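4.2 Sludge dewatering and return flows at Esville

The Esville works takes mixed municipal flow plus the effluent of one dairy. Primary settling, two-stage activated sludge, then a gravity thickener and a belt press. The press is the weak point. Operators knew this before we came; we only put numbers on it.

Sampling ran through October. Grab samples at the press outlet and at the return line, morning shift only, no night samples except on one Tuesday when the polymer dosing pump (Pfister, older model) was swapped out. That day is left out of the averages. Total of 551 samples, of which a handful were lost to a freezer fault and are treated as missing.

Cake solids were lower than design for most of the month. The gap was widest after heavy rain, when the thickener was fed faster than it could settle and thin sludge went straight to the belts. Polymer dose was raised by hand each time. It helped for an hour or two, then the filtrate turned cloudy again and the return line carried the solids back to the head of the works. Same solids, second trip. We think a good part of the high ammonia load in the second aeration tank comes from this loop and not from the dairy, though the dairy is the one that gets the phone calls.

Three changes were tried, one at a time:

Holding thickened sludge for 4 hours before pressing. Slight gain, smell complaints from the road side.

Moving the polymer injection point upstream of the bend. Best result of the set. Floc visibly larger, filtrate clearer, dose could come down by roughly 5 percent with no loss in cake solids.

Slower belt speed. Mixed. Dryer cake but the backlog grew, and by the end of the week the thickener blanket was to high to carry on.

The upstream injection point has been kept. Sarıgül (pers. comm.) reports similar behavior at Prurkance, a smaller works with harder water, so the effect is probably not local to Esville. Mixing energy at the bend was not measured. It should be.

Flow balance was done in Zomby, with return flows entered as hourly means. The model under-predicts peaks after rain, see 4.3. Calibration by N. Eren; the settling parameters were fitted on dry-weather days only and shoud be used with care outside that range. Winter data still missing. A second campaign is planned once the new flow meter on the return line is in, pending delivery.

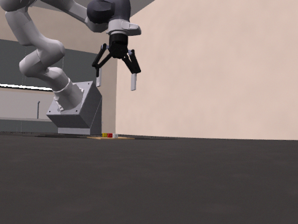
Figure 3. Simulated robot arm with parallel-jaw gripper, on gray pedestal.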